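Robot Handling, Week 2 – Trying out hands

Notes to go with the Thursday session at Atthorpe. Bring these along, plus something to scribble on.

Last week was all about two-jaw grippers, and I know a few of you went home thinking that was the whole story. A parallel gripper is a lovely thing! It opens, it shuts, you can work out the squeeze on the back of an envelope. Give it a box and it will be happy all day. Give it something round and fat, tipped over at an angle, and you start wishing for more fingers. So this week we move on to hands with proper jointed fingers, and we use them in pairs.

What we're comparing

I want you to run the same job through two controllers. The first is Lirunard, which is plain position control. You tell each finger joint where to go and it goes there, whatever happens to be in the way. The second is Husto, which lets a finger give a little once it meets resistance. Same arms, same hands, same object, so if the results differ you have a fair chance of knowing why.

The job itself sounds silly when I say it out loud. Two hands hold a white roll just clear of the table and tilt it so the hole in the end can be seen from the head camera. A child could do it. Try writing it down as joint angles, though, and you'll have filled a page before you've got one thumb in the right place.

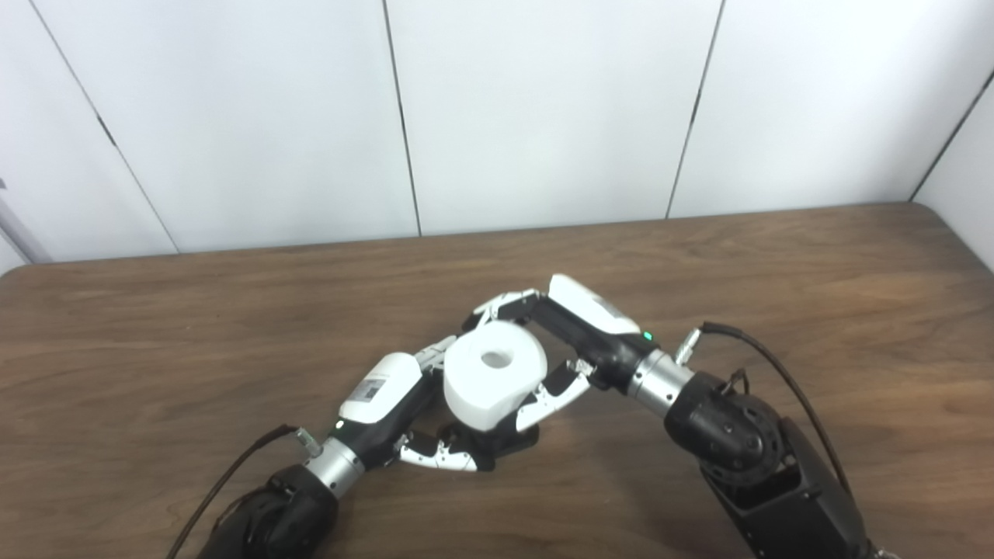 Start with the contacts. Before you touch any settings, sketch the roll from the side and mark where you think each finger should press. Most people draw two neat points opposite each other, as if they still had last week's gripper. Now add a finger curling in low on each side. Those low ones take the weight, and the upper ones stop the thing rolling away from you. If your sketch has nothing underneath, go back and draw it again.

Next, think about who is in charge. With two arms on one object you've made a closed loop: arm, hand, roll, hand, arm, and back round through the table they're both bolted to (well, the frame, but you see what I mean). If both arms insist on their own position and they disagree by a whisker, the roll gets crushed or the motors grumble. I like to let one side lead and have the other follow softly. Try left leading first, then swap, and write down which felt calmer. I have a favourite and I'm keeping it to myself until you've all had a go.

Settings to begin with

Position loop: 300 updates a second on both controllers. Leave this alone please.
Finger speed: slow. Slower than that.
Finger stiffness (Husto only): start at the lowest setting and come up one step at a time.
Log length: 2000 samples per run, then stop and save.
Runs: two per controller, per leading arm.

Cables deserve a word of their own. Each wrist has one running back along the arm, and it needs enough slack for the wrist to turn without tugging. Too much slack and the loop wanders in front of the fingers. Move each wrist through its full range by hand with the power off and watch what the cable does. Dull, I know, but I've lost a whole afternoon to a connector that was being pulled out a hair at a time – and I spent most of it blaming the software.

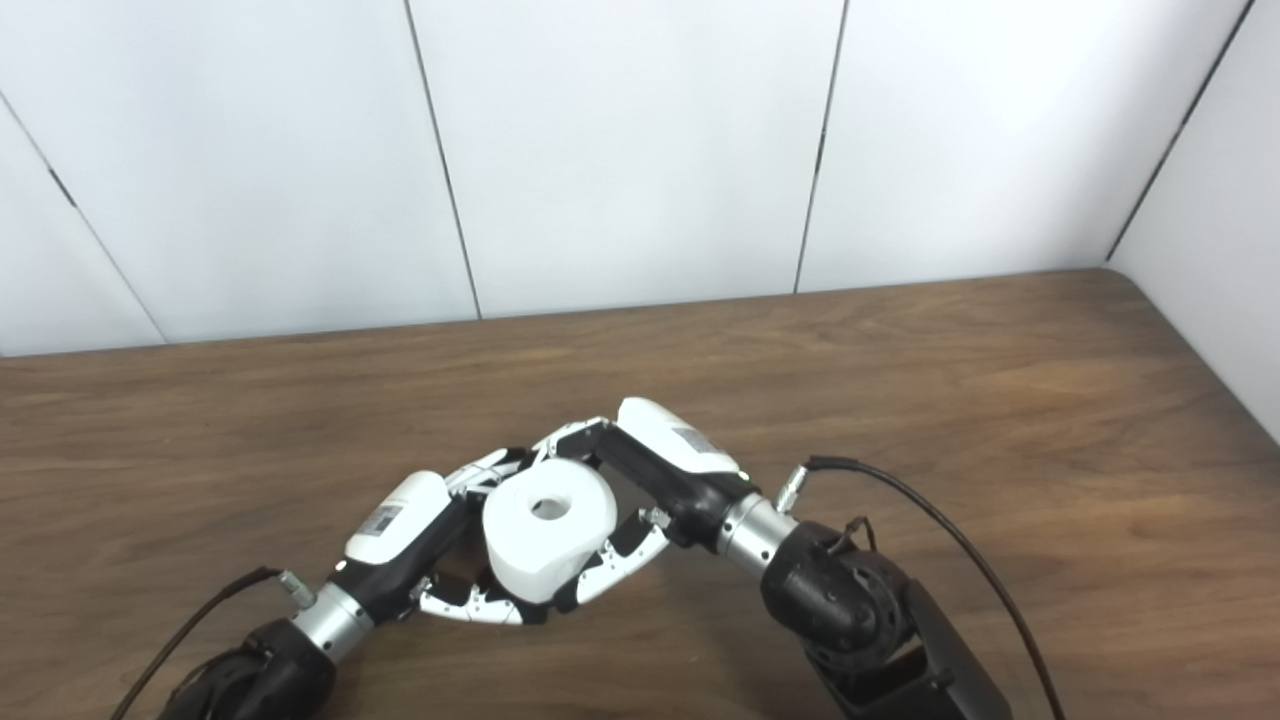 On seeing what you're doing: the head camera is all you get for the main runs. The trouble with big clever hands is that they hide the very thing they're holding. The fingers underneath are the ones you most want to see and the ones you'll see least. So pick a tilt that keeps part of the top face and the hole in view, and use that to judge the angle. A plain white roll is a bit mean here, as there's very little pattern for the vision code to grab on to. The dark hole is your best friend. The Pylypenko worksheet goes through fitting an ellipse to it, and you only need the first half.

What to hand in

Your contact sketch, with any changes in a second colour. The eight logs. Half a page in your own words on which controller you'd pick for this job and which you'd pick for a solid metal cylinder of the same size. Those may well be different answers, and I'd like to hear your reasons either way.

If a run goes wrong, keep the log and label it. A dropped roll with good notes gets more marks from me than a perfect hold with none.

Reading for next week is the chapter on slip. Skip the long proof unless you enjoy that sort of thing.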